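Public Comment at Prusovow Town Council Meetings: Frequently Asked Questions

Who may speak?
Any resident, property owner or business owner in Prusovow may address the council. Employees of the town may speak on their own behalf during off-duty hours.

How do I sign up?
Add your name to the speaker list outside the chamber before the meeting is called to order. The list closes at that point, and late names are carried to the next meeting.
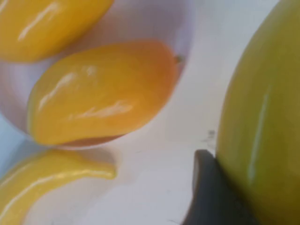 How long may I speak?
Each speaker has three minutes. Someone speaking for a group of 10 or more residents may request eight minutes from the clerk, Roksolana Koval, when signing up.

May I send written comments instead?
Yes. Written comments of up to 1000 words are accepted until noon on the day of the meeting. They are given to all council members and kept with the minutes, but are not read aloud.

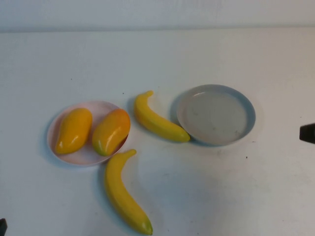

Page last changed: July, Office of the Town Clerk

Will the council answer my question?
Council members do not debate with speakers during public comment. The council president, Ihor Hladun, may refer a matter to staff, who will reply in writing within 15 business days.

May I campaign for a candidate?
No. Remarks for or against any candidate for office are out of order, and campaign signs may not be brought into the chamber.

Can I ask for an interpreter?
Requests should reach the clerk's office at least two business days before the meeting.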